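Aeródromo de Plimano fica sem aviões de carreira até abril: "Preferimos parar de uma vez"

04/10/2025

A carreira entre Plimano e Lisent foi suspensa e só volta em abril. Falámos com a responsável de operações do aeródromo, que nos recebeu entre duas reuniões, de pé, telemóvel na mão. Pediu para não ser identificada pelo nome, o contrato com a transportadora ainda está a ser renegociado.

Primeira pergunta, a óbvia. Porquê agora? "Porque o sistema de luzes de aproximação chegou ao fim da vida. Andámos a remendar dois invernos. Preferimos parar de uma vez do que cancelar à última da hora, com as pessoas já no balcão."

As luzes são de outra época. Peças já quase não há, as últimas vieram de um aeródromo desativado. "Tivemos uma noite em março em que o avião deu meia volta e foi aterrar a Zivov. Vieram todos de autocarro, chegaram às quatro da manhã. Ninguém gostou, eu incluída."

A empreitada ficou com a Mfinanga. Inclui as luzes, os cabos enterrados e a drenagem da cabeceira norte, que alaga com qualquer chuva mais séria. São 704 metros de vala. Perguntámos se o prazo é realista. Pausa. "É apertado. Se o outono for seco, chega. Se for como o do ano passado, vamos ter de conversar."

E os passageiros? A linha leva 2000 pessoas por mês na época alta, bastante menos no inverno. Quem tem bilhete comprado pode pedir o reembolso ou viajar por Zivov, com autocarro incluido. O autocarro sai de Plimano 20 minutos depois da hora antiga do voo, à porta do terminal. "É mais demorado, não vou dizer que é a mesma coisa. Quem vai a consultas a Lisent e voltava no mesmo dia vai ter de dormir lá, em muitos casos. Sabemos disso."

É a queixa que mais se ouve na vila. A transportadora prometeu tarifas reduzidas para doentes, mas ainda não há nada escrito. "Pedi isso por carta. Estou à espera."

No terminal trabalham 13 pessoas. Ninguém vai para casa, garante. Uma parte passa para o balcão de Zivov, os outros ficam na manutenção e no apoio aos voos de emergência médica, que continuam de dia – a pista em si não fecha, só não há operação noturna nem comercial. "Convém que isto fique claro, porque já li por aí que o aeródromo ia encerrar. Não vai."

Sobre a hipótese de a transportadora não voltar em abril, a resposta vem mais devagar. O contrato acaba no fim do ano e o concurso seguinte ainda não foi lançado. "Risco há sempre. Uma linha destas não vive só dos bilhetes, toda a gente sabe. Mas sem luzes novas o risco era maior, aí é que não vinha mesmo ninguem."

E a cafetaria? Fecha na próxima semana, reabre com os voos. A concessionária fica isenta de renda durante a obra. O parque de estacionamento mantém-se aberto e gratuito, pelo menos para quem apanha o autocarro.

O telemóvel toca outra vez. É da obra, um camião à espera no portão errado. "Tenho de ir. Ponha aí o horário do autocarro, por favor, que é o que as pessoas me perguntam." Está posto – e afixado também na porta do terminal.
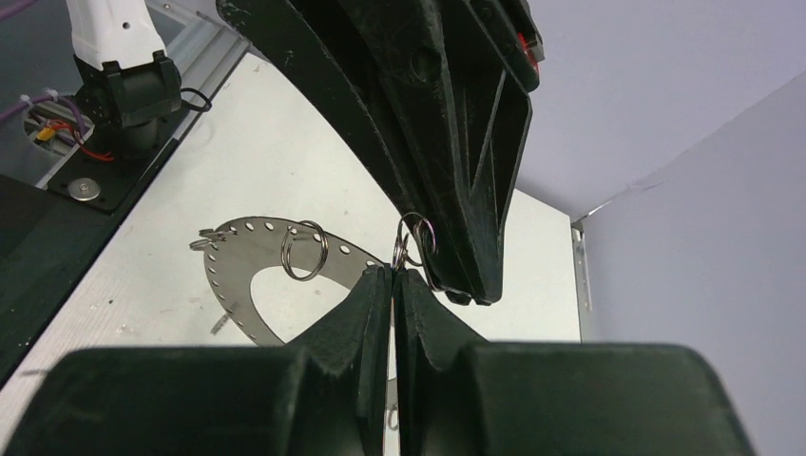
Duas garras robóticas pretas, uma delas vinda de cima.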